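# The Towel That Wants to Change Your Life
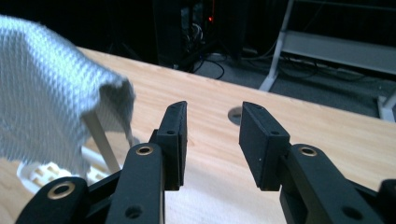

*Waffle weave draped over what looks like a small stand. The grid pattern now turns up on everything from dishcloths to bathrobes.*

At some point in the last few years the towel became a product with a story. It used to come in a stack, in beige or navy, and you bought it because the old one had a hole. Now it has an origin, a weight in grams and a waiting list.

I blame the waffle weave, at least in part. It photographs well. All those little squares throw little shadows, and the cloth looks expensive even when it isn't. Terry cloth just looks like terry cloth.

The claims are another matter. Sovum, which sells a bath towel for 40 dollars, promises that its weave "dries in a fraction of the time." A fraction of what time, the website doesn't say. Nine-tenths is a fraction. Aliyu goes further and calls its kitchen cloth "naturally fresh," a phrase I've read many times now without finding anything in it that could be tested.

So I bought a few and used them for a summer. My method was not scientific. I hung them in the same bathroom, next to the same window that doesn't open all the way, and I felt them in the morning.

The waffle towels did dry faster than my old terry ones. I'll give them that. They're thinner, there is less cotton in them, and less cotton holds less water. You could get the same result by buying a cheap, thin terry towel, which every discount store in the country has been selling for decades without a manifesto. What you give up is the feeling of being wrapped in something. A wet person on a cold morning does not care much about weave geometry.

Shrinkage was the real surprise. The Lergate bath sheet went into a warm wash and came out six inches shorter. The label said to expect "some relaxation of the fibers." Mine were not relaxed. They had bunched up into a tight, nubby thing that covered one shoulder at a time, and no amount of tugging brought it back. After 18 washes it was softer, I admit, and it now works fine as a bath mat.

The kitchen is where I changed my mind a little. A waffle cloth is good at picking up a spill – better than the flat linen ones with the printed lemons, which mostly push water toward the edge of the counter. It wrings out easily. It also snags on anything with a point, and one pulled thread leaves a line across the whole cloth. The companies tend to show theirs beside a bowl of pears. Mine live near a cheese grater.

Then there's the subscription. Zernwood will send you new cloths every season, on the theory that old ones are unhygienic. Wash them hot and they're fine. My grandmother's dish towels outlasted two refrigerators, and she'd have had words for anyone who mailed her a replacement in August.

Zernwood says it has 975 towns on its delivery map, and I'm sure there are happy customers in most of them. I'd still ask what they were drying with before, and whether it had a hole in it.

If you want a waffle towel, buy one size up, skip the hot dryer, and ignore anything on the package longer than a care label. I kept two of the kitchen cloths. The bath towels went to the dog, who prefers terry.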